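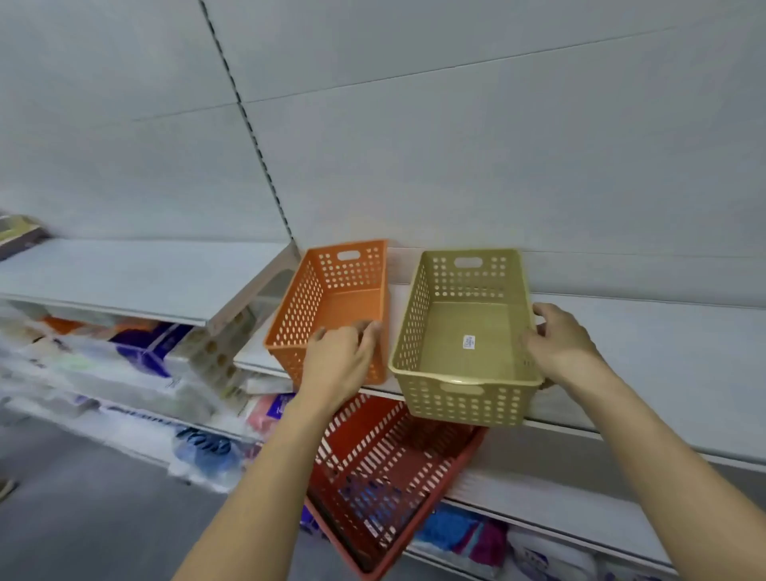 Reading time: 7 minutes

Home | Machines | Materials | Space | Body | Glossary

Can a robot tidy a shop shelf yet?

A plastic storage basket is a simple object. It has a floor, four walls and some holes. Taking one off a shop shelf and looking at it is a job most people can do by the age of four. For a machine it is still a hard job, and the reasons are worth going through one at a time.

Begin with the two baskets at the top of this page. One is orange and the other is a pale olive-beige. The left hand has its fingers curled over the rim of the orange one. The right hand has hold of the end of the beige one, with the thumb hooked over the top. Both hands are busy at once, and they are doing slightly different things. Each has to know where its own basket is, how hard to hold it, and where the other hand has got to.

What a machine needs to do first

Before a robot can move a basket it has to find it. It does this with cameras and a program. The camera records a grid of coloured dots called pixels. A pixel is not a basket, or even part of a basket. It is a number that stands for a colour. The program has to sort thousands of these numbers into groups and decide that one group is a basket, another is the shelf and another is the wall behind.

Holes make this harder. The walls of these baskets are covered in rows of small oval holes. When a camera looks at a wall with holes in it, some pixels show the wall and others show whatever lies beyond it. A program that is not very good may decide that the basket is in a great many small pieces. Many robots also carry a depth sensor, which measures how far away things are. Depth sensors often give poor readings around small holes and thin edges, because one reading may land partly on the plastic and partly on something further back.

White shelves bring a different problem. A smooth, pale surface has very little on it for a camera to compare. Some robots work out distance by using two cameras side by side and matching what the left one sees with what the right one sees, much as your two eyes do. If a large area is the same colour all over, there is nothing much to match.

Getting hold of it

Once the robot has found the basket, it needs a place to grip. A person does this without any planning that they notice. A robot has to choose.

A basket with a handle slot offers several choices. The robot could put a finger through the slot. It could pinch the rim from above. It could push from both sides and lift. Each choice has a cost. The slot is small, so the finger must arrive in exactly the right place. The rim is thin and may bend. Pushing from both sides needs space on both sides, and a shop shelf does not always have it.

Then there is force. Thin plastic bends when it is squeezed. Too much force and the basket changes shape, or cracks. Too little and it slips. Your fingertips are full of nerve endings that feel a slip when it is just beginning, and your hand tightens before you have thought about it. Robot fingers can be fitted with touch sensors, but they usually feel less than skin does, and they wear out. Many robot grippers in use today have no sense of touch at all. They close until the motor has to work harder, and they take that as a sign that something is in between.

The edge of the shelf

Look again at the beige basket. Its near end sticks out past the edge of the shelf. Part of its weight rests on the shelf, and the hand has hold of the end that overhangs.

An object in this position follows a rule that you can test at home with a ruler and a table. Lay the ruler flat and slide it slowly over the edge. While more than half of the ruler is on the table, it stays put. When more than half is over the edge, it tips. The tipping point comes when the centre of mass passes the edge. The centre of mass is the balance point of the object, the place where you could hold it up on one finger.

For an empty basket with the same shape at both ends, the centre of mass is close to the middle. For a basket with shopping in it, the centre of mass depends on what is inside and where. A robot that has learned to pull an empty basket over an edge may do badly with a full one that looks the same from the front.

Two arms, one job

Factory robots often have one arm. It is bolted to the floor and the work is brought to it. Chores at home and in shops tend to need two arms, and sometimes more than two would be useful. A person tidying a shelf may be holding a shopping basket, moving one item aside and pulling out another, all in the same few seconds.

Two robot arms can bump into each other. The program must check, many times a second, that no part of one arm will be in the same place as any part of the other. It must also check the shelf, the goods and any people nearby. This is called collision checking, and it uses a lot of computing.

A test in a practice shop

Engineers on a project called Wubshet set out to measure how well a machine could do a shelf job. They built a practice shop in a hall at Koststead and filled its shelves with ordinary household goods. The robot, a two-armed machine named Calta, was given one task. It had to take hold of an empty plastic basket, pull it off the shelf and set it down on a table.

Calta tried the task 1000 times. It succeeded in 943 of them. That sounds like a good mark, and for a robot it is. But consider what the rest mean. If a shop assistant dropped or lost hold of a basket that often, customers would notice by the end of the morning.

Time matters too. Each try took Calta some 11 seconds. A person can usually do the same thing in a fraction of that.

The engineers then changed the test. They left the goods as they were but put the baskets in untidy positions, turned at an angle or pushed up against one another. The robot did worse. Baskets that touched were the most common cause of failure. When two objects of the same shape are pressed together, the camera program finds it hard to say where one ends and the next begins.

What machines can do now

Some jobs in shops and warehouses are already done by machines. These are mostly jobs where the objects, the places and the order of the work hardly change.

- Moving whole racks or crates across a flat warehouse floor.
- Cleaning a floor.
- Scanning shelves with a camera to find gaps where goods have run out.
- Sorting parcels by reading the label.

In a parcel warehouse, the machine does not need to know what is in the box. It needs the label to be readable and the box to be a size it can handle. A shop shelf is less orderly. A single set of shelves may hold hard boxes, soft bags and folded towels. A robot must handle each of these differently. A box keeps its shape when you pick it up. A bag sags. A towel unfolds if you take hold of the wrong corner, and folding it again is a harder task than any described so far on this page.

Price stickers are another small difficulty. A barcode is easy to scan when it is flat, clean and facing the scanner. A sticker on the inside floor of a basket is easy to miss unless the camera is looking down from above. A person tips the basket and looks in. A robot can be programmed to do that as well, but someone has to think of it in advance, or the robot has to be trained on enough baskets to find the sticker by itself.

How robots are taught

There are two main ways to get a robot to do a chore. The older way is to write instructions: move the arm to this point, close the fingers, lift. This works well when everything is always in the same place.

The newer way is to use many recorded examples. People do the task while cameras and sensors record it, and a learning program looks for patterns that link what was seen to what the hands did. The program is then tried on a robot. A Vanon arm, the type fitted to Calta, has 7 joints. A human arm from shoulder to wrist can also turn in seven separate ways, so a person's movements can be copied across fairly closely. The hand is where the match breaks down. Human fingers and a thumb can curl, hook and press in a great many combinations. Most grippers have two fingers that open and close.

So can they do it?

For one kind of basket, set out neatly on a shelf with space around it, yes, most of the time and slowly. For a whole aisle of mixed goods in a shop with people walking through it, no. The same answer holds for most chores at home. A machine can vacuum a floor. It cannot yet be relied on to pick up everything lying on that floor and put each thing back where it belongs.

Words used on this page

Centre of mass: the balance point of an object.
Collision checking: working out whether two things are about to bump.
Depth sensor: a device that measures how far away things are.
Gripper: the part of a robot arm that takes hold of things.
Pixel: one of the coloured dots that make up a digital picture.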